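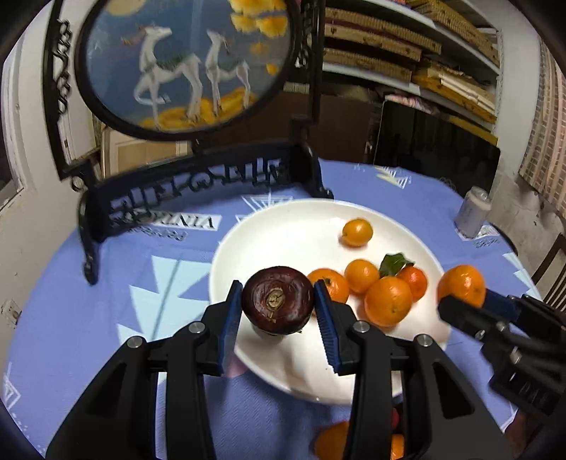 Tema 4. La fruta en la mesa: compra, conservación y presentación

Módulo de Servicio y Economato. Apuntes para el grupo de tarde. Revisados el 7/5/21.

Estos apuntes sustituyen a la fotocopia de abril, que tenía mal la parte de temperaturas. Quien la conserve puede tirarla. Se acompañan de la ficha de cítricos y de la hoja de pedidos que se rellenó en el taller.

4.1. Qué entra en este tema

Se trata la fruta que se sirve entera y sin preparar, en plato o frutero, para que cada persona coja la suya. La macedonia, la fruta pelada y los zumos están en el tema 5. Los frutos secos no entran en el examen.

En la carta de una casa de comidas la fruta entera suele aparecer como «fruta del tiempo». Esa expresión obliga a algo: lo que se saca a la mesa tiene que ser fruta que esté en su momento, y el personal de sala tiene que saber decir qué hay ese día sin ir a mirar a la cocina.

4.2. Los cítricos

Son la base del frutero de invierno y de buena parte de la primavera. En el plato del taller hay naranjas y una mandarina con su hoja, y con eso se puede repasar casi todo lo que hay que saber.

Naranja. Se divide, a efectos de compra, en naranja de mesa y naranja de zumo. La de mesa es de calibre mayor, se pela con facilidad y tiene pocas semillas o ninguna. La de zumo suele ser más pequeña y de piel más fina. Se puede comer, pero no se debe servir en plato porque cuesta pelarla y mancha.

Mandarina. Se pela con la mano, por eso es la fruta que más se coge cuando hay niños en la mesa. Se estropea antes que la naranja. La piel hueca, separada del gajo, indica en muchas variedades que la pieza está pasada, aunque hay variedades que son así desde el principio.

La hoja. Muchas partidas llegan con algunas piezas con hoja. La hoja da información: si está verde, brillante y firme, la fruta se ha cogido hace poco. Si está enrollada o se parte al tocarla, lleva días. El proveedor también lo sabe y a veces pone las piezas con hoja en la capa de arriba, así que hay que levantar la primera capa antes de firmar el albarán.

El color de la piel no mide la madurez. Una naranja puede estar dulce con la piel todavía verdosa. Lo que cuenta es el peso: entre dos piezas del mismo tamaño se elige la que más pesa.

Piel gruesa y piel fina. Los poros marcados no son un defecto. Las piezas grandes suelen tener la piel más rugosa y más gruesa, y rinden menos en proporción a lo que pesan. Para el escandallo se toma como referencia una naranja de mesa de 200 gramos. Las que pasan de 300 se reservan para cortar.

4.3. Fruta oscura y de piel arrugada

Es la parte en la que más fallos hubo en el ejercicio. Además de los cítricos del plato, había una pieza redonda de color granate muy oscuro, casi negro, con la piel arrugada y algo brillante. Varias personas anotaron «retirar» sin más.

La piel arrugada significa pérdida de agua. En algunas frutas eso es motivo de retirada y en otras no:

Maracuyá morado: se arruga al madurar. Arrugado está más dulce. Se sirve.
Ciruela: una arruga leve cerca del rabo se admite. Si la piel se suelta, se retira.
Manzana: arrugada se retira del plato y se pasa a cocina para compota.
Tomate: no va en el frutero. Arrugado se pasa a salsa, si huele bien y no tiene moho.
Uva: se retiran los granos sueltos y se sirve el resto del racimo.

Antes de decidir hay que identificar la fruta. Se mira la parte del rabo o la cicatriz que deja, se mira la parte contraria, se huele y se presiona con la yema del dedo, sin clavar la uña. Si después de eso no se sabe qué es, se pregunta. En la ficha se escribe «sin identificar» y no se escribe un nombre al azar. Un nombre equivocado en la ficha acaba en boca del camarero.

4.4. Conservación

Los cítricos aguantan bien fuera de la cámara unos 6 días, en sitio fresco y con aire. Por encima de 21 grados ese plazo se acorta bastante y conviene guardar en frío todo lo que no vaya a salir en el servicio.

No se lavan antes de guardarlos. Se lavan y se secan cuando se van a servir. El agua que queda en la zona del rabo favorece el moho.

No se guardan en bolsa de plástico cerrada. Si el proveedor los trae así, se abren al llegar.

Una pieza con moho se retira enseguida y se revisan las que estaban en contacto con ella. En los cítricos el moho empieza como una mancha blanda, más clara, y después aparece el polvillo verde o azulado.

Plátano, manzana y pera madura sueltan etileno. Si se colocan juntos con fruta que ya está en su punto, la aceleran. En el almacén van separados. En la mesa, durante un servicio, no tiene importancia.

4.5. Presentación en plato

Para la fruta entera se usa plato llano grande, mejor blanco y liso. El frutero hondo esconde las piezas de abajo, que son las que se golpean. En plato llano se ve todo y se repone con más facilidad.

Normas generales:

Una sola capa siempre que se pueda.
Las piezas grandes delante y las pequeñas detrás solo si el plato se va a ver desde un lado. Si se va a poner en el centro de la mesa, se reparten.
Se deja hueco para meter la mano. Un plato demasiado lleno hace rodar la fruta al coger la primera.
La pieza con hoja se coloca con la hoja hacia arriba, donde no quede aplastada.
Fuera las pegatinas. El pegamento que queda se quita con un paño húmedo.
Nada de brillo añadido. No se frota la fruta con aceite.

Fondo y mantel. El naranja destaca sobre los azules. Con un mantel azul lavanda de dibujo geométrico, como el del taller, el plato blanco hace de separación y la fruta se ve limpia. Con manteles rojos o anaranjados los cítricos se pierden y es mejor añadir algo verde. La fruta granate u oscura necesita fondo claro en cualquier caso.

Si el mantel es de tela y tiene dibujo, se comprueba que el plato asienta bien y que no hay pliegues debajo.

4.6. Manipulación

La fruta se coge con toda la mano o con dos puntos de apoyo en los lados, a media altura. No se coge por el rabo ni por la hoja. La presión tiene que ser la justa para que no resbale. Una naranja admite bastante, pero una pieza madura de piel blanda se marca y la marca tarda en salir: se ve al día siguiente, cuando ya nadie recuerda quién la colocó.

Al dejarla en el plato se acompaña hasta el final. No se suelta desde arriba.

4.7. Pedidos y proveedores

En el ejercicio se trabajó con tres hojas de precios: Plostell, Zitton y Trummer. Se repite aquí lo que se dijo al corregir:

Plostell da el precio por caja y no indica calibre. Hay que pedirlo por escrito.
Zitton da el precio por kilo, con el transporte aparte. Para comparar hay que sumarlo.
Trummer incluye el transporte y no admite devoluciones pasado el momento de la entrega, así que la revisión se hace con el repartidor delante.

Quien comparó los precios sin pasarlos todos a kilo tiene que repetir la hoja.

4.8. Trabajo para entregar

Rellenar la ficha de cítricos con fruta comprada por cada uno: dos tipos como mínimo, con peso, estado de la piel, estado de la hoja si la tiene y destino (mesa, zumo, cocina o retirada).

Dibujar o fotografiar un plato montado según el apartado 4.5 e indicar el color del mantel.

Corregir la hoja de pedidos si está marcada.

Las fichas se dejan en la bandeja de Leopold Lanz, con el nombre escrito en la primera hoja. Las que vengan sin pesos se devuelven.

Para el tema 5 hay que traer puntilla y paño.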